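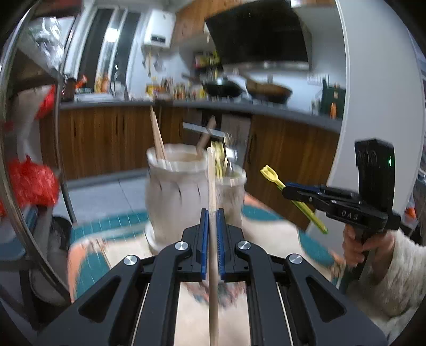

Utensil crocks, kitchen table, September

Quick gallery from the big utensil sort at the Pledbridge kitchen. Sorry for the short captions, typing this between two other jobs. Everything that used to live in the drawer by the stove now lives standing up in pots. Chopsticks, forks, the long wooden stuff, the plastic picnic things. Mwanaisha Makori did the first round, I did the second, Brian Chege mostly carried things to the sink and asked where the good scissors went. (Still don't know.)

Started at 14 pieces of cutlery nobody could match to anything. Ended with fewer. More on that below.

The big off-white crock
Thick rim, kind of uneven, which I love. Little dark marks round the shoulder. Wide at the bottom so you can load it up with long handles and not worry. Chopsticks and wooden utensils go in here. We tried it with the metal stuff first, too noisy every time you reach in.

The small jar next to it
Yellow-green plastic plus the shiny metal. Not a forever arrangement. The plastic ones are for the kids table and for taking outside, so they'll probaly move to the picnic box once somebody finds the lid. The plastic forks have short prongs, good for noodles? Bad for salad. Fine for cake.

The table
Cream, teal and a peachy orange along the outside. Busy pattern, hides crumbs. Whole sort happened on this table, one pile per type, then into the pots. Wipe it down first, we forgot and had to do it twice.

What went where, for anyone putting dishes away:
Chopsticks - tall crock, in pairs, thick end down
Wooden handles - same crock, other side
Plastic - small jar
Gold forks - cream pot, see next one
Odd ones - shoebox marked Mutiso, under the window

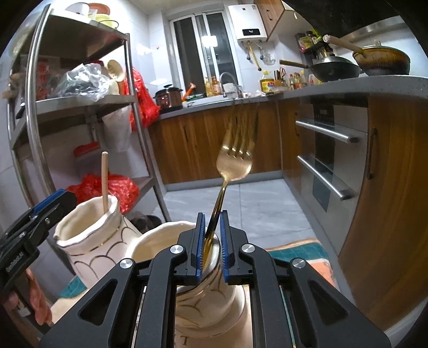
Do the wooden utensils need to be bone dry before they go back in the pots?
Leave them flat on a towel overnight if you can, then stand them up in the morning. Water runs down the handle and sits in the bottom of the crock, and that's where the musty smell comes from. Metal just needs a wipe.

The cream pots
Favorites of the whole lot. One has a wavy opening, pale yellow glaze inside and thin gold scallops on the outside. The other has a fluted lip and a gold band round the neck, with darker gold arcs on the body. Similar but not a set. Hand wash both, the gold won't like the machine.

The gold fork
Four long tines, slim handle. Looks right with the gold lines on the pot so that's where the gold ones stay. Pls don't mix them in with the steel.

The rack
Stainless, on the left side of the kitchen. Bowl, the orange-red basin and the yellow-green container up top. Perforated ladle is on the middle shelf. It's too wide for any of the pots, I tried. Might get a hook.

Still to do
Felt pads under the pots. Labels, Mwanaisha has 22 left over from the Sareo pantry job. Go through the Mutiso box one last time before it gets donated. Find the scisors.

More from the pantry shelves when I get a minute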